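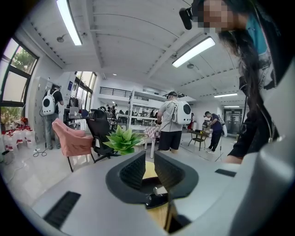 In the white workspace at Anbridge.

Search this site
Enter part no. or keyword Go

About Wurnavus

Wurnavus supplies replacement gaskets, flat seals and cut sheet material for low-pressure water and steam systems. The company is based in Anbridge and ships to building maintenance departments, boiler service contractors, food plants and municipal water shops. All parts are cut to order. Minimum order quantity is one piece.

What we make

The standard catalog lists 189 gasket profiles in full-face, ring and oval handhole patterns. Sheet stock is kept in EPDM, nitrile, silicone, compressed non-asbestos fiber and expanded graphite. Thickness depends on the material and is listed on each product page. Other thicknesses are quoted on request and usually add to the lead time.

Custom shapes are cut from a customer drawing, a DXF file or an old part. When an old part is sent in, we measure it at the bolt holes and the outside edge, then return a dimensioned drawing for approval. Used gaskets take a compression set, so the thickness of an old part is not a reliable guide to the thickness of the new one. Please state the original thickness if you have it, or give us the flange face type and bolt size.

How the company started

Silviu Onu started Wurnavus after several years of servicing heating plants in older apartment buildings. Many of those boilers had handhole covers that no longer matched any current listing. He began by keeping templates for the covers he saw most often. The template file was later indexed by boiler maker and cover size, and it is still the first place we look when an inquiry comes in without a part number.

In July the company took over the gasket stock and tooling of Paucar, a smaller cutting shop that was closing. Paucar part numbers remain valid. They can be entered in the search box with or without the PC prefix. A few Paucar profiles used inch fractions that do not convert to a standard metric size, and these are cut with the original steel rule dies.

Quality and records

Each order is checked for inside diameter, outside diameter, bolt circle and thickness before packing. Results are recorded against the order number and kept for 6 years. A material certificate can be supplied if it is requested at the time of order. We cannot issue one afterward for sheet that was cut from mixed remnants.

Elastomer parts are bagged and labeled with the cure date. Store them flat, out of sunlight and away from electric motors. Do not hang ring gaskets on hooks.

Ordering and returns

Catalog parts may be returned within 30 days if the bag is unopened. Custom parts are not returnable unless they are outside the tolerance shown on the approved drawing. Customers in the Fluvport area may collect orders from the Fluvport counter, which holds a limited range of handhole gaskets and sheet offcuts. Call ahead for anything over one full sheet.

Page last revised 9/12/24

Related pages
Reading a flange drawing
EPDM or nitrile: fluid compatibility table
Paucar part number cross-reference
Handhole and manhole gasket sizes
Storage life of molded and cut rubber parts

Contact Wurnavus, P.O. Box 1769, Anbridge | Terms of sale | Copyright Wurnavus. All rights reserved. | Back to top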